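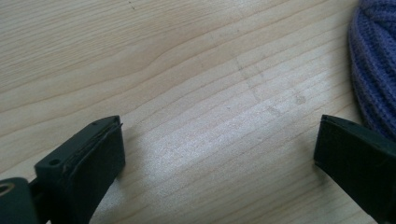

both fingers open, nothing in them yet. purple knit thing waiting top right

ok budget thread, bc three people asked me what a hand-held gripper setup costs and I keep typing the same reply

we started planning in March with 2,000 for everything. Everything meaning grippers, spare pads, mounts, cables, the lot. Ruxandra Vlad holds the purse here and she does not round up

first quote was Pfeiffer. nice people, quick reply, 1,340 for one unit. One! and the pads were a seperate line

Traltach came in lower but wanted us to order 3 minimum. we need 2. went back and forth on that for ages and they wouldn't budge

Bovum does the fingers only, you bring your own handle. Tempting – until you add up the handle, the screws and the afternoons. I did the spreadsheet twice and it still came out worse than I wanted

thing I'd put on your list before anything else: pads. they're a consumable. Ask what a replacement pair costs and whether you can swap it yourself or have to send the whole finger back. two of the three sellers had to "check with the workshop"

also ask about lead time on spares and not just on the tool. totally different number, don't ask me how I know

budget for objects too. we had zero down for objects in the first draft, Ruxandra caught it. Knits, cups, bags, boxes, all of it costs somthing and you want more than you think. soft stuff especially, go to a thrift store

tables: don't buy one. ours is plain pale wood with a shine on it. If I had money left I'd get a matte mat to kill the glare, it's on the phase 2 list under "nice to have"

where we landed – Vindetti, 2 units, pads included, second set of pads at a discount if we order before the end of the quarter. still waiting on the shipping line so I'm not calling it done

someone asked buy or rent. rent if it's under a couple months. past that the deposit alone starts to hurt

will post the spreadsheet once I take the swearing out of the notes column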